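September, evening

Dry day, 27 degrees in the upstairs room by four. Windows open until the mower started next door, then closed, then open again. Slept badly. Began at 8:15 with coffee and the list from last night, of which I finished a little over half.

Wood oil

Second coat went on the offcut before breakfast. I used the Woltus oil again, wiped on with a cotton pad, left for 40 minutes and buffed off with a clean one. The first coat had raised the grain slightly on the end piece, so I knocked it back with fine paper before starting. The Malelar oil on the other half of the offcut is darker and still feels tacky three days on. I prefer the Woltus. It keeps the pale strips pale and doesn't turn the joints between them orange.

Remaining in the can: 200 ml. That should do one full coat of a tabletop and leave a little for the edges. If I want two coats I need another can, and Prendergast has it on back order. I asked Marion Dunbar whether she had any left from her kitchen. She has a can but it has been open since spring and has a skin on it. She offered to strain it. I said I would wait for the order.

Note for next time: do the underside of the offcut as well. The first one cupped, not much, but a straightedge shows it.

Table

Went in at ten to look at the long-strip top and decide whether it can wait for its coat until the oil arrives. I think it can. The color is an even honey tone and I like the narrow strips better than the wide boards we had before, which moved every winter. The black rails around the perimeter take the knocks that would otherwise go into the edge, so the edge is the lowest priority. The area I am least sure of is where things get set down most. I plan to do that first and the ends after.

The things that live on it will have to come off and stay off for a full day. The gray cloth can go in with the dark wash. The bowl, with the little pink-red and yellow pieces in it, can go on a shelf as it is. The spiky plant needs a saucer if it is going to stand on fresh oil afterward. I have one that fits, I think, under the sink. The lemon goes back to the kitchen. A cut lemon left a ring on the old top that never sanded out, and I would like to avoid a repeat on this one.
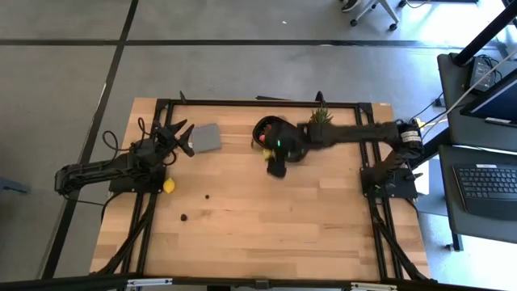 Method for the table coat

Wrote this out properly so that Ewan can start without me if I am delayed at the dentist.

Clear everything loose. Vacuum with the brush head, along the strips, then wipe with a cloth wrung out as far as it will go. Leave two hours. Fine paper along the grain only, light pressure, no block corners. Vacuum again. Oil in sections about as wide as two hands, working away from the desk so that no one has to lean over a finished section to reach the keyboard. Buff at 40 minutes. Spread the used cloths flat outdoors to dry. Do not ball them up and do not put them in the kitchen bin.

Ewan Dunbar read it and asked why the paper has to go along the strips when the strips are all glued up anyway. I showed him the scratch pattern on the first offcut under a low lamp. He agreed and then asked whether he could use the orbital sander. No.

Floor

Swept the gray tile. Grit mostly near the door, as usual. The grout is a shade darker where the water bucket used to stand and I have given up on it. Measured for felt pads while I was down there and wrote the sizes on the back of the oil receipt. Kodia sells them in mixed packs with two of the size I need and a quantity of a size I don't, so I will cut my own from sheet. The sheet is in the gray drawer, or was.

Desk

Blew out the keyboard. Crumbs, a staple, one small screw of unknown origin, which I have put in the tin. The screen needed wiping and got it. Cables behind the desk are on the list for later this month. I am not starting on them with the oil job open.

Correspondence and accounts

Solène Millet wrote asking for the dimensions of the old boards, which she wants for shelving. I replied with lengths and widths and told her about the lemon ring and the two filled screw holes. She can collect any evening. She will need someone to carry the other end, as the longest is awkward on the stairs - Ewan took a piece of plaster off the corner with it when it came out.

Ardalan Shokri returned the clamps. All present, one with a new rubber foot that he fitted himself and which is better than the originals. I may ask where he bought it.

Household spend since spring stands at 1,091, including the sander I should not have bought. Oil, paper and cloths are a small part of that. Entered the Prendergast order as pending.

Other

Océane Beaulieu called at six about the plant. She thinks the compost is too heavy for it and that I should mix in grit at the next repotting, one part to three. She also says spiky-leaved plants want less water than I give mine. I water on a fixed schedule and she considers this a fault. I have moved to checking with a finger first, on trial until the end of the month, and will record the dates in the back of this book.

Supper was rice and the rest of the beans. Washed up. Put the offcut on the landing windowsill, oiled face up, with a glass of water standing on one corner to see whether it marks. Will check at seven.

For tomorrow: saucer from under the sink, call Prendergast before noon, felt sheet, dentist at 2:30.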